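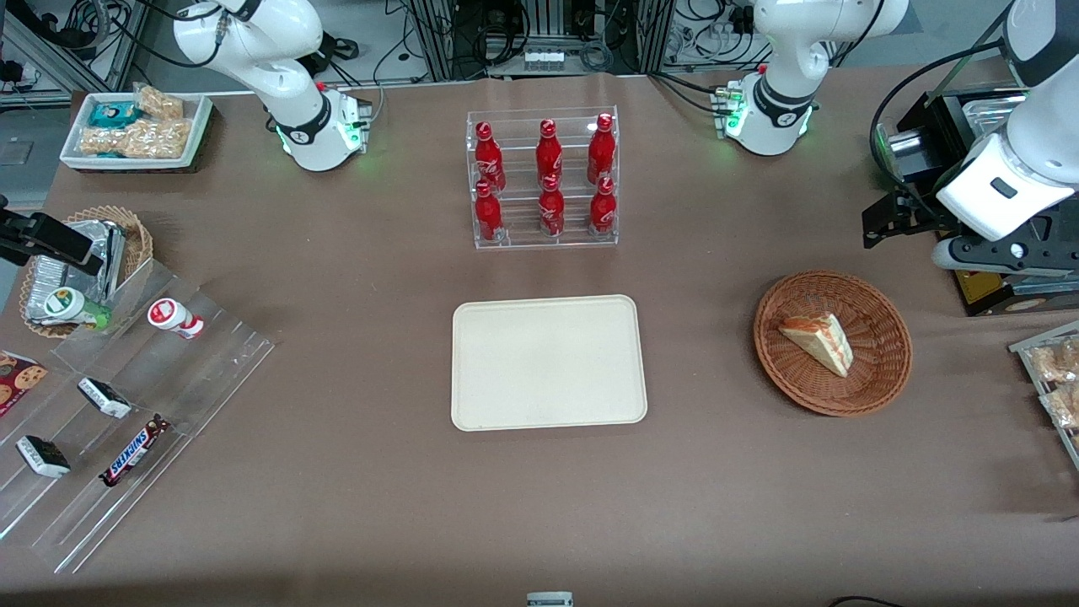
Fornodell Drivers' Board > Roads and Traffic > Bus gate on Mident Road

kerbcrawler_no
November 7, 2019
Second letter this week. Apparently I drove through the new bus gate on Mident Road at teatime, which I did, having used that road every day since it was a road. Has anyone got one of these cancelled?

flatcap66
You and everyone else. The council's own sheet says 2,573 notices since it went live in June. At that rate they could resurface Camum Lane in gold leaf, or even tarmac.

Tilly_Hatchback
Sorry, but there are two signs and the word BUS painted on the ground in letters as long as my car. I've managed not to drive through it so far.

kerbcrawler_no
One of those signs is behind a tree, Tilly. It's a lovely tree. I've appealed on behalf of the tree.

oldgearstick
I won mine. Asked for their photos, and neither of them showed the sign and my car together. Took 4 weeks and they never said sorry, just "on this occasion". Pay nothing while the appeal is open, but don't miss the date on the letter or the discount goes.

flatcap66
Did you use that Fiadzo app for the appeal? It wrote me a very stern paragraph about a car park in a different town.

oldgearstick
No, I used a biro.

number9_topdeck
Speaking as someone on the bus: it used to sit in that queue until I'd finished my book. Now it goes straight through. I know this is the wrong board to say so.

Tilly_Hatchback
Quite right. Keep it.

kerbcrawler_no
Nobody minds the bus. I mind being sent 500 yards round by the Camum roundabout, where all the traffic from Mident Road now lives.

number9_topdeck
There is a stop right outside the Co-op, you know.

kerbcrawler_no
I'll think about it – once I've paid for the car. Appeal goes in the post tomorrow, in biro.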